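Home | Forums | Repairs and Upkeep | Search | Log in

Handheld gripper, keeping it in order between sessions
December, started by Magdalini Raptis

Magdalini Raptis wrote:
Hello all! I look after the hand-held grippers at Grendarley, mostly on shirts and other clothes, and I've got into the habit of wiping the jaw pads every 60 picks (a damp cloth, nothing fancy) and re-zeroing after each wipe. Unit 103 still drifts a bit by teatime, bless it, so I'd love to hear what the rest of you do.
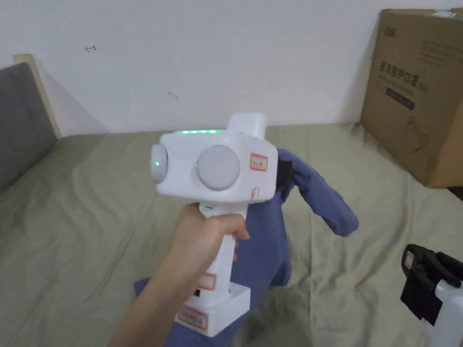 Green strip lit, blue top on the bed.

prerport_pete wrote:
Lovely to see one in use, Magdalini! Sixty seems awfully often to me, though. We go 666 between wipes and I'd look at the jaw screws first, they do work loose.

alexiou66 wrote:
Sorry Pete, can't agree, not with fabric. Lint gets into everything and the zero wanders long before that. I'm with Magdalini on the wiping, but I'd only re-zero in the morning.

Magdalini Raptis wrote:
Thank you both, I'll nip up the screws on 103 tonight and try Himix pads after that. They're meant to last 3000 picks, we shall see!

Contact us | Copyright Grendarley Forums | Back to top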